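03/11/2018
Packing bench, second bay. Notes on the hand gripper and the Cesau cell.

Started on the box handling again after lunch. The plan has not changed: we work through the picks by hand with the gripper tool first, and the arm gets the same job afterward. The Foser order is 2,000 boxes and the cell is supposed to take the larger share of it. Whether it can do that depends mostly on how it deals with corners. People at the bench turn a box by the corner without thinking, and none of us could say how when we were asked to write it down for the work instruction.

First approach is corner-on, fingers open, coming in low over the table. The block sits with its vertical edge facing the gap. Too far left and one pad meets the face at a slant and pushes the piece around. The people who have packed longest correct for this with the wrist. The ones newer to the bench stop, back off and start over, which is closer to what the cell does now.

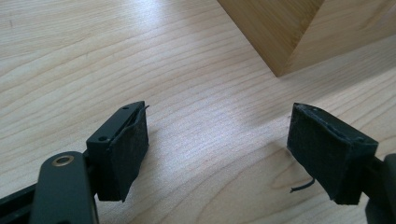
Fingers open, block corner-on. Note loose thread on left pad.

Pads need replacing. The edges are ragged on both sides and there is a strand up at the top corner of the left one. On the right, a short black wire or thread is hanging down in a hook. Check which it is before anyone trims it. If it is thread, cut it flush. If it is wire, tag the tool and put it on the repair shelf. I would like new pads on before the next set of runs, because worn fabric and fresh fabric won't grip alike and we will end up teaching the cell two different things.

Also the light. There is a bright patch on the tabletop between the fingers and it moves when you move. It does not bother a person. The vision side at Rungrueang has asked us before about glare on bare wood. A matte mat would fix it, but the packers don't like mats, the boxes drag on them. Left as is for now.

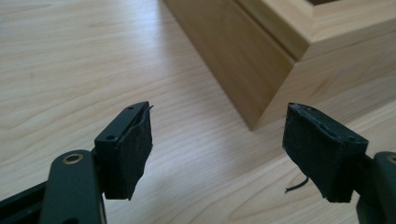 Povby, same session

Copied in from the September pages so the two sit together: the bench had its talk about the rota and I said I would keep a record of it here. What was agreed then:

Each shift keeps 3 people at the bench. When the cell is running, 2 of them pack and the third looks after the cell — clears jams, feeds blanks, signs the stop sheet. That third job rotates. It does not go to the same person every day, and it does not go only to whoever is good with the screen.

Hand gripper work is limited to 15 minutes at a stretch, then swap. It is harder on the thumb than it looks. Two people reported sore hands after the first sessions, when we had no limit.

Nobody's pick rate from the gripper sessions goes on the board. This was the point people cared about most. They were fine with showing how they do the work, less fine with being timed while they did it in a slow and awkward way with a tool.

What has changed since then. The lifting is down, everyone agrees on that. The talking is down too. With the cell running you face the guard and not the person across from you, and the third job is mostly waiting. Some like the quiet. Others have asked to go back to full hand packing for part of the shift, and I don't see why we couldn't, at least on the short orders.

The box with the lip around the top is still the awkward one. The ledge sticks out past the body, so a grip that is right for the lower part is too narrow if you come in high. By hand we go under the lip. The cell has been told to do the same but needs the approach height set per box type, and at present that number lives in one person's head. It should be on the setup card.

To do:
New pads, both fingers.
Look at the hanging wire/thread, right side.
Setup card: add approach height for lipped boxes.
Ask Cesau if the guard can be turned so the third person faces the bench.
Rota for the Foser order, with hand packing on the short runs.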